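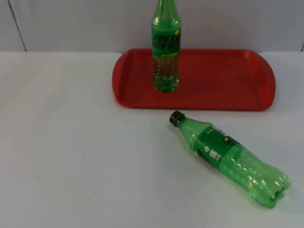

The bottle and tray task at Indard: one bottle upright on the tray, one on its side in front of it.

The Indard lab opened its doors in November and I went along for the afternoon. It is on the second floor of the old Pangilinan building, up a staircase that smells of floor polish. Visitors were taken through in small groups. Ours was led by Abimbola Uzor, who runs the manipulation work there.

Most of the hour went on one project, called Zeltari. The question behind it is simple enough. If you teach a two-armed robot by steering it through a job many times over, which of those recordings help and which ones just take up disk space? The team had collected 2648 recordings of short table jobs. They then trained one policy on the lot and another on 550 picked out by their method, and compared the two.

The picking works on starting positions. A bottle standing up and a bottle lying down need different grasps, and a bottle lying at an angle needs a different wrist turn from one lying square. Uzor said that people resetting a table get into habits and put things back in much the same place. The method looks at the first view of each recording, groups the ones that start alike, and keeps only a few from each group.

On the bottle job, the smaller set did as well as the full one when the bottles were upright, and better when one was on its side. Green see-through plastic is awkward for the cameras, she said, as the colour of whatever is behind it comes through. A red tray does not help with that. The team chose to keep both.

Where it did worse was on soft things. Folding a cloth got less reliable with the smaller set, and they don't yet know why. Uzor's guess is that the first view tells you very little about how a cloth will behave halfway through. A student, Wajid Baloch, is trying a version that looks at the middle of each recording as well. He had no results to show.

I asked how long the picking takes. It runs overnight on one machine, which they call Anby.

There was tea afterwards in the corridor and a poster with the full tables of results. The write-up is still being finished. Parking is round the back and fills up by two o'clock.

2 comments | Share

gantry_pete
Did they say whether the 550 were checked against a random 550? That's the comparison I'd want.

M. Lowry
It was on the poster. Random did worse on the sideways bottle and much the same on the upright one.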